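Plate tectonics, and why I can't stop talking about it

Nov 30, 2019

I have a confession for anyone who has sat beside me at dinner since June. I have become a plate tectonics bore. It started with a secondhand geology textbook I picked up for two dollars at the Illby library sale, and it has got completely out of hand (my family now leave the room when I reach for the atlas).

What grabbed me was how young the idea is. I went through school thinking that moving continents was one of those things people had always known, like the tides. But when my parents were in primary school, plenty of their teachers would have told them the continents had been sitting exactly where they are since the crust went solid. Alfred Wegener laid out his case for continental drift in 1912, and for the next 50 years a good chunk of the profession thought he was dreaming!

And he had such good evidence! The coastlines of South America and Africa fit together, which any kid with a globe has noticed. He also had the same fossil fern, Glossopteris, turning up in India, Australia, Africa, South America and Antarctica. He had a little freshwater reptile called Mesosaurus in Brazil and southern Africa and nowhere else, and I defy anyone to explain how a creature like that swims the Atlantic. The going explanation was land bridges, enormous ones, which had very conveniently sunk without a trace.

The trouble was that Wegener couldn't say what did the pushing. He suggested the spin of the Earth and the pull of the tides, and the physicists worked out that those forces were hopelessly weak. They were right about that. So for decades you had a theory with the pattern correct and the engine wrong, and people threw out the pattern along with the engine. I find that part of the story gripping, and a bit uncomfortable, too. I'd like to think I would have been on Wegener's side. I probably would have been up the back with my arms folded.

Then came the sea floor. After the war, ships started criss-crossing the oceans with echo sounders and magnetometers, and the maps that came back showed a mountain range running down the middle of the Atlantic. The rock on either side turned out to be striped, magnetically speaking, with the stripes on one side matching the stripes on the other like a mirror. The Earth's magnetic field flips every so often, and each stripe is new crust that cooled while the field pointed one way or the other. The sea floor had been recording its own spreading the whole time, like a tape! I read that chapter on the train and went straight past my stop.

I've now filled 9 pages of a Teler notebook with questions. Some have answers I just haven't found yet. The ones I love best are the ones where the experts are still arguing. When did plates first start moving? Estimates differ by a couple of billion years, which is a lot of room for disagreement. Why does Earth have them when Venus, nearly the same size, doesn't seem to have anything quite like ours? How much of the work is done by old, cold slabs sinking and dragging the rest along behind them, and how much by the churning of the mantle underneath?

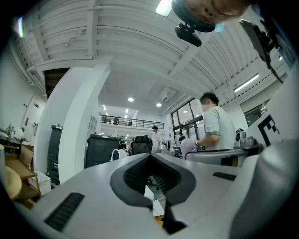 I keep coming back to that last one. Most of what I've read gives the sinking slabs the starring role, but the details get thorny fast, and I had to read the section on mantle viscosity four times with a cup of tea going cold next to me. The mantle is solid rock, by the way. It flows, but it's solid. I have tried explaining this to three separate people using toffee and I don't think I've convinced one of them.

If you want to catch the bug yourself, start with the sea floor maps. They're free to look at online and the colours are gorgeous. Follow the ridge up the Atlantic until it comes out of the water at Iceland, where you can go and stand in the rift valley. I am saving up.

Next on my pile is a fat book on the history of the magnetic surveys, and after that I want to read up on Zealandia, which is mostly underwater and which I'd somehow never heard of before this winter. If you know a good book on it, leave the title in the comments, please!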